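Why do we yawn?

You yawn when you're sleepy, when you're bored, and when a grown-up explains the rules of a board game. A yawn usually lasts about 5 seconds – longer if you're showing off.

Dogs yawn. So do cats, lions and even some fish, who have never sat through assembly.

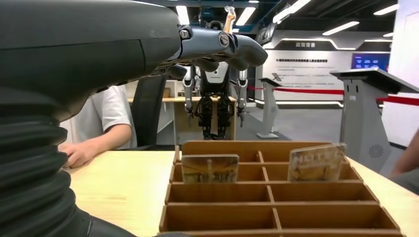 Yawns are catching, too. Seeing one can set you off, and so can reading the word. Scientists have several ideas why, and they don't all agree. One idea is that yawning helps cool the brain.

Have you yawned yet?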